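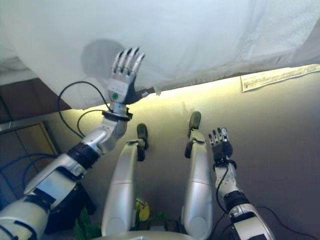
Submitting Entries to the Dmytriv County Daily History Calendar

Frequently Asked Questions
Last revised January 27, 2026

What is the daily history calendar?
A list of short entries, each tied to a day of the year, covering people, buildings, floods, elections and court cases in Dmytriv County. One entry is read on local radio each morning and posted on the county history page the same day.

Who can submit an entry?
Anyone. You do not need to live in the county or belong to the historical society.

How long should an entry be?
No more than 300 characters, counting spaces. The radio slot is fixed and longer entries are cut by the editor.

What form does the date take?
Month, day and year, followed by a colon. Entries with only a month and year cannot be placed on the calendar. Send those to the general archive instead.

What counts as a source?
A newspaper, a court or church record, a deed, a census page, or a letter held in a public collection. Family trees posted online are accepted as leads but not as sources. Give the page or book number where there is one.

Two sources give different dates. Which one do I use?
Use the record made closest to the event and list the other in the notes field. For births before the county kept its own register, the church book is preferred over the gravestone.

Can I submit an entry about a living person?
Yes, if the person was born in the county or lived there for at least seven years. Birthdays of living persons are listed by day and month only. The person must agree in writing.

How are town names handled?
Use the name in force on the date of the event. Tramero was called Zuter until its charter was changed, so a birth before the change is listed under Zuter, with the later name in parentheses.

What about events on February 29?
They run on February 29 in leap years and on February 28 in all others.

How long does review take?
Allow 28 days. Nadiia Pasichnyk checks sources and Darragh Geraghty edits for length. Review is closed in June, when the yearly index is made.

Why was my entry returned?
The most common causes are a missing source, a date that is already full, and an event outside the county line. Each date holds up to seven entries. There are 203 dates with space left.

How do I correct a published entry?
Write to the corrections desk, attention Thanasis Balaskas, with the entry date and a copy of the source. Corrected entries are marked with the letter C in the index.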